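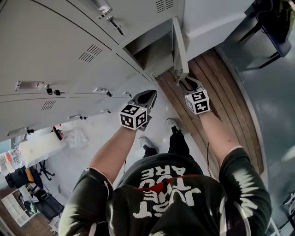
November, lockers, continued.

Right, so the locker bank is finally getting its turn! I've been putting it off since we moved into the Plestport building, mostly by telling myself the shelving was more urgent (it was, a bit). Started just after 8 in the morning with the bottom row, which is the worst one for my back and therefore the one to do while the coffee is still working.

For anyone picking this up after me: the doors are light grey metal with the slotted vents, and the bottom row is the one everybody complains about. You open them with your feet practically in the way, and if you stand square in front you end up backing off every time a door swings. I stand a little to one side now and reach down to the low corner of the door. Much better, and I've stopped knocking my shins.

Dong-geon wants the row split by project, so Serrano stuff at one end and Skindard at the other, with whatever is left in the middle for people's bags and shoes. Fine by me. I'd have gone by how often things get used, but he's the one who has to find the Serrano samples in a hurry, so he wins. Hưng's only request was that nobody store solvents down there, and I've written that on the inside of the first door in marker so it can't get lost in an email.

Things that came out of the lockers so far: almost 100 cable ties, one very nice level that I'd blamed Ivia for keeping (sorry, Ivia), two padlocks with no keys, and a delivery slip for 1,238 washers. Still no washers. If you know where they went, tell me – I'm more curious than annoyed at this point.

Door 27 is sticking. It opens if you lift it slightly as you pull, then it drags on the way back. I had a go at the hinge with the small screwdriver and got maybe a quarter turn before the screw head started to chew up, so I left it alone. Needs a better bit, or Hưng's patience.

Labels: 30 printed, the plain white ones. I'm sticking them below the vents and leaving the slots clear. Wipe the metal first!! The test one I put on last week without wiping was on the floor by lunch.

Still to do: top rows, spare keys onto one ring, ask Dong-geon if the Skindard boxes can go in on their sides.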